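Subject: Re: [shopfloor] Moving used stock between two sites without losing the grades
List: shopfloor, used and new record retail
From: Brilero, Sakholm

> We are opening a second counter across town and intend to keep one pool of used stock. At present the grade is pencilled on the price sticker and goes into Plorkitz as part of the title line, so a typical entry reads artist, title, label, then something like "VG+/VG light foxing". This has worked while the same people graded and sold everything.
>
> Questions for anyone who has already split stock over more than one site:
>
> Do you give each used copy its own stock number, or one number per pressing with a quantity?
>
> Does the grade belong to the item record or to the sticker, and which wins when they disagree?
>
> What do you do with copies in transit? Plorkitz seems to want them to be somewhere at all times.
>
> Is a play test worth doing on everything, or only above a certain price?
>
> We buy mostly collections, so stock arrives in lumps.

Taking these in the order asked, with one addition at the end on sleeves. We have run two sites on one database since we took the unit by the station in Sakholm, and the first arrangement we tried was close to yours.

**Stock numbers**

One number per copy for used, one number per pressing with a quantity for new. We tried quantities for used and gave it up. The trouble starts when you hold two copies of the same pressing in different condition at different prices. Plorkitz will average the cost across both, the customer who rings up is quoted whichever grade was typed last, and the till will accept either sticker against either copy. None of this shows up until a stocktake, by which time both have usually gone.

The cost of doing it by copy is a longer item table and more label stock. The table length has made no difference to speed that we can measure. Label stock is cheap if you buy plain rolls and avoid the pre-printed ones.

Make the number meaningless. Ours began as site letter, shelf section and a running count, and every transfer then produced a copy whose number said one site while the copy sat in the other. Staff trusted the letter over the screen. We renumbered 756 copies by hand in December to get rid of it and I would not recommend doing that in the month we did it.

**Where the grade lives**

In the item record, in its own fields, separate from the title. You want at least media grade, sleeve grade and a free text note. If you have the extended version of Plorkitz, user fields are under Item, Setup, Additional, and you can set them to a fixed list so that only the grades you use can be entered. Do this before you import anything. A fixed list applied afterwards does not reject old values, it blanks them on the next save, and there is no warning.

The sticker is a printout of the record and nothing more. When they disagree the copy is pulled and regraded, and both are replaced. We do not let anyone correct a sticker in pencil. It sounds heavy for a cheap LP but the correction takes less time than the argument at the counter.

For the existing title lines, the sequence that worked for us was:

1. Export the used items only, with stock number, title line, price and site.
2. Split off everything after the last comma into a new column.
3. Sort by that column. The standard grades will fall into blocks and the oddities will collect at the top and bottom.
4. Deal with the oddities by going to the shelf. Guessing from the price does not work.
5. Re-import against stock number, with the "update existing" box ticked and "create missing" left clear.
6. Print a test crate of labels and compare them with the records before printing the rest.

Watch for titles which themselves contain a grade-like string or a trailing comma. Classical box sets are the worst for this, as someone will have typed the conductor last.

**Transit**

Create a third location and call it Transit. Plorkitz does not mind a location with no till attached. A transfer is then two movements, out of the sending site into Transit when the crate is closed, and out of Transit into the receiving site when the crate is opened and scanned. The web listing should be set to ignore Transit completely, otherwise you will sell something that is in the back of a car.

We move in crates of 40. The crates hold more than that, but beyond 40 the records cannot be leaned forward far enough to scan the sticker without lifting them out, and the ones at the back get dished sleeves. Each crate has a card with a crate code. The code goes in the transfer reference field and the card stays in the crate.

Anything left in Transit overnight appears on a short report that prints at the sending site in the morning. The usual cause is a sticker that has come off inside a neighbouring sleeve. Polylined paper inners attract them.

Do not let either site receive by quantity. It is tempting to count the crate, accept the lot and put it out, and the database permits this. You then have the right number of records and no certainty as to which.

**Play testing**

We do not play everything. The rule is visual grading for all used stock under strong light, then a play test for anything above our middle price band, anything with a mark that can be felt with a fingernail, and any copy where two graders differ by more than one step. Add to that any genre with long quiet passages, where groove wear is audible well before it can be seen. Solo piano and unaccompanied voice are always played, whatever the price.

A full play is seldom needed. Lead-in, the first quiet passage, the marked area if there is one, and the last track on each side, where inner groove distortion will be at its worst. Record the result in the note field as what was heard and where: "light tick, side two, track three, does not repeat". Avoid "plays well". It means something different at each site and cannot be checked.

Use the same cartridge and stylus profile at both sites. For the first few months we had an elliptical at one and a conical at the other, and the conical passed copies that the elliptical failed. We now have the Lamont basic moving magnet in both, which is no better than adequate and easy to get styli for. Replace both styli on the same day and write the date on the headshell lead tag. Tracking force gets checked with a gauge before each collection.
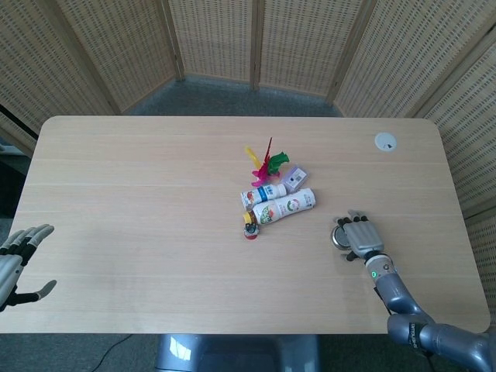

Grading drift between sites is the larger problem and no software setting will cure it. The same person will also drift over a long session, always upwards if the collection is poor, as the better copies begin to look better than they are. We keep a small reference set, one copy per grade, graded by agreement, and it travels between the two sites. Each grader looks through it before starting. It helps too if the grading surface is the same at both ends: a plain pale table is good for seeing a record's edge and any sleeve discolouration against, and a folding screen of woven panels around the back and both sides cuts out movement from the shop floor while you are listening. Take the cables down through a grommet in a back corner so that nothing crosses the space where records are being turned over. The screen does very little acoustically and should not be bought for that purpose.

**Sleeves**

You did not ask about these, but a shared pool will bring it up. Grade the sleeve out of its outer, every time. A hazy outer hides ring wear and a new one flatters it. Put the sticker on the outer, top right, and put a second plain slip with the stock number alone inside the opening. When outers get swapped by browsers — and they do — the slip is the only thing tying the copy to its record.

If a copy is transferred with the wrong inner, note it at the sending end. The receiving site has no means of knowing whether the original inner went missing on the way.

On lumps: we book a collection in as a single purchase with the total paid, then draw the individual copies from it as they are graded, so that the ungraded remainder has a value but no listings. The menu item is Purchase, Bulk, Draw Down. Cost is shared out by selling price unless you tell it otherwise, and you should tell it otherwise for anything exceptional. Set those costs by hand first and let the remainder spread over the rest. It will not let you go back once the last copy has been drawn.

I can send the import column layout and the label template off list. The template is for the narrower roll and will need its margins altered if you use the wide one.

Brilero
Sakholm

--
shopfloor mailing list. Please trim quoted text when replying.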